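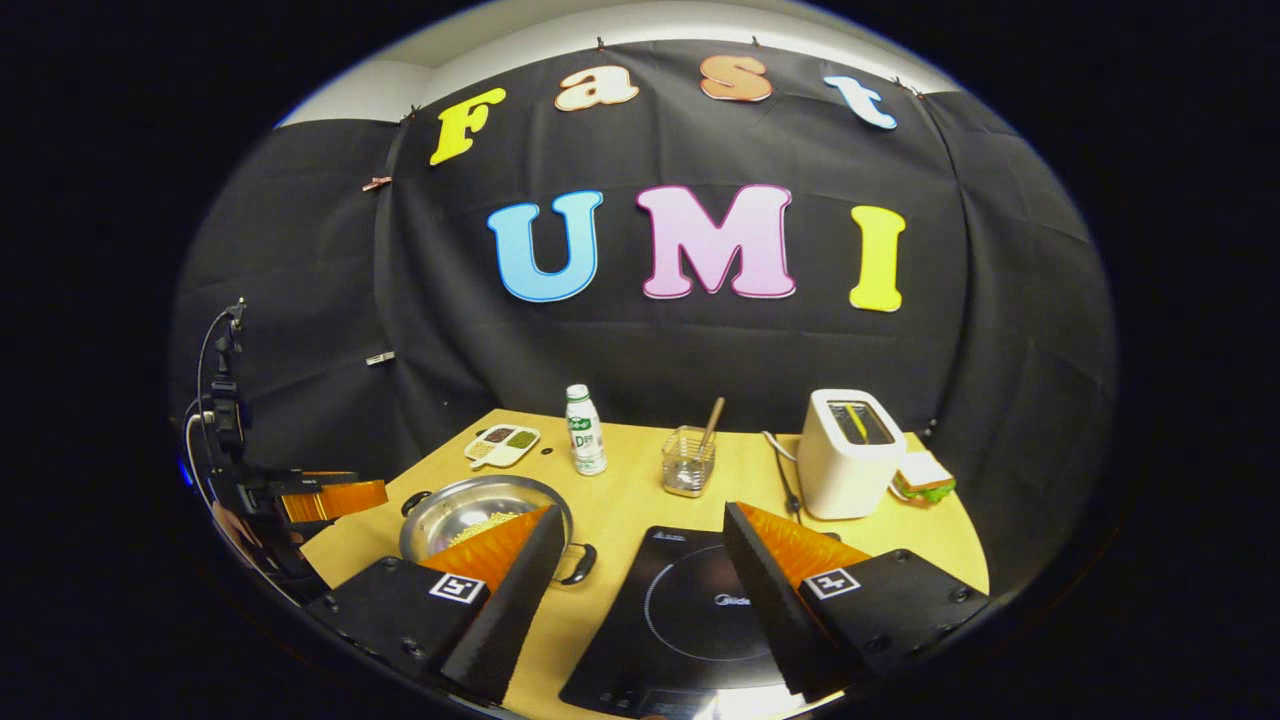
Foam letters on the black cloth behind our cooking table.

Keeping a fabric backdrop and foam letters in place behind a cooking table

Posted by Rorniveo Program Office, Tue 16 July

Our office maintains a small cooking table for instruction. The back of the space is covered by a black cloth, fastened along the top edge with small clips, and large foam letters with white borders are displayed on it in two rows. The table holds a toaster, an induction cooktop, a steel pot of grain and several small items.

We request advice on two matters. First, the cloth develops folds toward the left side. We have pinched these with additional small clips, but the result is untidy. Second, we wish to know how the letters should be attached so that they remain level through September, when the space will be in daily use. The cloth may not be glued permanently, as it must be laundered. Our budget for materials is 80 dollars.

Kirkura Display Services

The folds most likely indicate that the cloth is wider than the span it covers, or that the top clips are not evenly spaced. Remove all of the clips, find the center of the cloth, and fasten that point first. Work outward to each side, keeping a light and equal tension. Any surplus width should be turned behind the cloth at the ends -- it should not be gathered on the front. A length of chain or a flat bar placed in the bottom hem will hold the lower portion straight.

With regard to the letters, we recommend hook-and-loop tape. Sew the loop side to the cloth in short strips and apply the hook side to the foam. Sewn strips can remain in place during laundering. Use 2 strips for each letter, one high and one low, as a single strip allows the letter to turn. Before sewing, stretch a string across the cloth and mark the baseline of each row in chalk.

Steam the cloth after it is hung. Do not press a hot iron near the foam.

skedov_facilities

Straight pins. Push them in from the back of the cloth into the foam. We have done it this way for years and the letters stay up. Not suitable if children handle them.

Lazaridis Hall Operations

We concur with the recommendation on tape and wish to add a remark on the table. The toaster cord comes forward across the top. It should be routed behind the appliance, and the toaster should be moved away from the cloth before it is switched on. Our own rule is a clearance of 400 millimeters between any heating appliance and hanging fabric, and 550 where the fabric carries no flame-retardant label. Please also consult the manual for each appliance, as some require more.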